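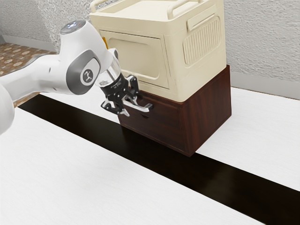
*Fingers closed on the drawer handle, cream box on top of the cabinet.*

**Monday, drawer task, Batine sim**

Picking up from Jucélia's note on the handle grasp. The grasp itself is fine now. The trouble is in the pull, and I spent most of the morning finding out that I had been looking at the wrong part of the stack.

Setup for the runs: same scene file as before, lights and textures randomized, cabinet yaw randomized, cream box left on top. Kerslake plans to the pregrasp pose, then we hand over to the impedance controller for the approach, the close and the pull. 239 runs on Brokton before lunch.

124 of them opened the drawer past the threshold. The rest split into a small pile of planner failures (no path to pregrasp, nearly all at the far end of the yaw range) and a big pile where the arm had the handle, started to pull and then stalled or slipped off.

I assumed friction. Raised finger friction, reran a batch with the same seeds, and the numbers hardly moved. Put it back.

Then I plotted commanded pull direction against the real drawer axis from the sim state. The pull direction is off by several degrees in nearly all of the stalled runs, and close to right in the good ones. The controller is doing what it's told. With lateral stiffness as high as we have it, a few degrees is enough to bind the drawer against its rails in the contact model.

So where does the direction come from? It comes from the handle fit. We fit a line to the handle points, take the perpendicular in the table plane, and call that the drawer axis. The handle bar is slightly curved. If the fit gets points from the whole bar, the curve cancels out. If it only gets one end, the line tilts and the axis tilts with it. I had forgotten that the fit was written for the old straight handle.

Things tried, in order:

- Fit to the drawer front plane and use its normal. Much better when enough of the front is visible. Useless when it isn't.
- Drop lateral stiffness during the pull and let the arm follow the drawer. Helps in almost 100 percent of the mild cases, does nothing for the bad ones, and the arm wanders a little at the end of travel.
- Update the axis from measured end effector motion over the first 2 cm. Works well together with the lower stiffness. This is what I'd like to keep.

The axis update sits in the controller and doesn't touch Kerslake. It's a running estimate with a forgetting factor, clamped so it can't swing more than 15 degrees from the starting guess. Code is on my branch. Tegan has looked at it and wants the clamp exposed in the config, which is fair.

**Views with no handle in them**

The second thing from today is on the perception side.
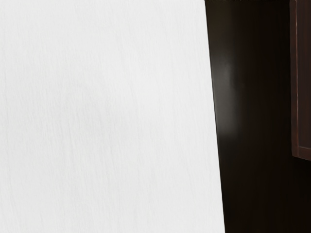
*Render: Tegan Treloar, Batine sim*

A white panel takes up most of this one, with a strip of near-black beside it and only a slice of the dark cabinet door in the upper right. No handle, no gripper. The segmenter should return nothing on a view like that. It returned a handle mask, low score but over our cutoff, sitting on the soft gray highlight next to the panel edge. A blurry vertical smear of gray on a dark surface is apparently close enough to metal on dark wood.

The fusion node then averaged that in with the good view. I checked the logs for the stalled runs and a fair number of them have a false mask feeding the fit, so part of the axis error starts there too.

Changes made:

1. Cutoff raised for any single view.
2. Depth check on the mask. If the points don't stand out from the surface behind them, drop the mask.
3. Fusion skips a view with no accepted mask. Before, it reused that view's last one, and I can't find a note saying why we did that.

Number 2 does most of the work. Number 3 should have been there from the start.

Haven't rerun the full set with everything on. Queued on Brokton overnight, same seeds, old results kept under the November folder so we can compare run by run.

**Open**

- Far yaw planner failures. Jucélia thinks the elbow is hitting the cream box in the collision model, whose hull is fatter than the mesh. Check the hull first.
- Ask Iltex whether their handle set has more curved bars. We have one, and I don't want to tune to it.
- Arm drift at end of travel with low stiffness. Try ramping it back up over the last part of the pull.
- Config key for the clamp (Tegan's request).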